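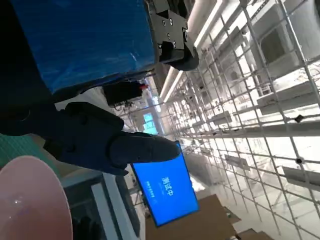 Test station display with the message 测试中 ("testing in progress").

Pladeck status display for test stations

The Pladeck display shows the operator the present state of the test in large white characters on a bright blue background. The thin dark bezel takes little space, so the message can be read from a few steps away — also when the screen stands at an angle. A second line in smaller text gives the details.

Message languages: Chinese, English
Message templates included: 7
Order number: 2043-116
Supplied by: Barta, Rirnmont

The mounting arm is ordered separately. For other languages please write to Indira Shenoy at our Brurkmont office.

Page updated July 21, 2025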